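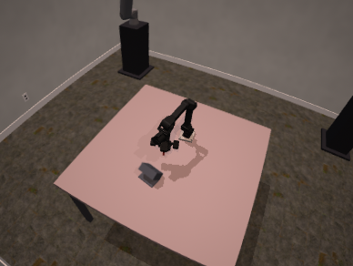 By Radomir Đorđević
Posted December 27, 2018 | Progress reports | Plisetville Repair Library

To our friends at the Ninanen Fund,

You asked for a short report at the halfway point, and you asked that it be frank. I have tried to do both, and I've left out the pie chart I was so proud of last year.

The second half of the grant began with the Repair Library moving out of the church basement and into the old shoe store on Rind Street. The rent is higher and the ceiling is higher, and only one of these was in the budget. The landlord agreed to hold off on the increase until spring in return for our fixing the back door, his front door, and a lamp belonging to his mother. The lamp took longer than both doors.

Since the move we have taken in 438 items. Toasters lead by a wide margin, followed by lamps, zippers, and a group I have been told to stop calling "sad radios." Most went home working. Of the rest, some were waiting for parts when I wrote this, and some were beyond us and probably beyond anyone. One bread machine was declared fixed, went home, and came back the next morning with a note I won't quote.

The tool lending side is slower than we promised. Our proposal said members would be borrowing tools by early fall. The first drill left the building in November. The delay was my doing: I bought Tundanard, the checkout software, on the strength of a very nice demonstration, and it would not accept any member whose last name had an accent or a hyphen in it. As a member whose name has more than its share, I was locked out of my own lending desk for two weeks. The company has fixed this. I now appear in the system as Radomir D, like a boy in a large kindergarten.

We have 17 tools ready to lend and room on the shelves for many more. The tile saw has a waiting list. The post hole digger does not, though I expect it to have its day when the ground thaws.

Evening classes went better than I had any right to expect. We planned for small groups and got 20 people at the first sewing machine night, with 2 sewing machines. Everyone was very polite about it. We have changed the class to run over several evenings with sign-up ahead of time, and a retired upholsterer named Bea has agreed to teach it as long as she never has to attend a planning meeting. I envied her terms and accepted them.

Money. We are over on rent and shelving, and under on wages, as it took until late fall to hire a part-time coordinator. I would like your permission to move part of the unspent wages to cover electrical work. The inspector found that the whole front of the shop runs off one circuit, which explained a good deal about what happens when three people test toasters together. The quote is attached to the budget sheet, and it is the lower of the ones we got – the other included a chandelier.

What we have not done: the school visits. I wrote to both principals in September and heard back from one, who thought I was selling something. I will try again in January, by telephone, in my warmest voice. If that fails I would rather drop the visits than pad the final report with them, and I'd be glad to hear how you feel about that.

The next few months will go to the wiring, a proper tool catalog, and Saturday hours, which members have been asking for since the day we opened. The coordinator has drawn up a schedule in which I work none of the Saturdays. I have approved it.

Please come and see the place if you are passing through Plisetville. Bring something broken, ideally not a bread machine.

Radomir Đorđević
Director, Plisetville Repair Library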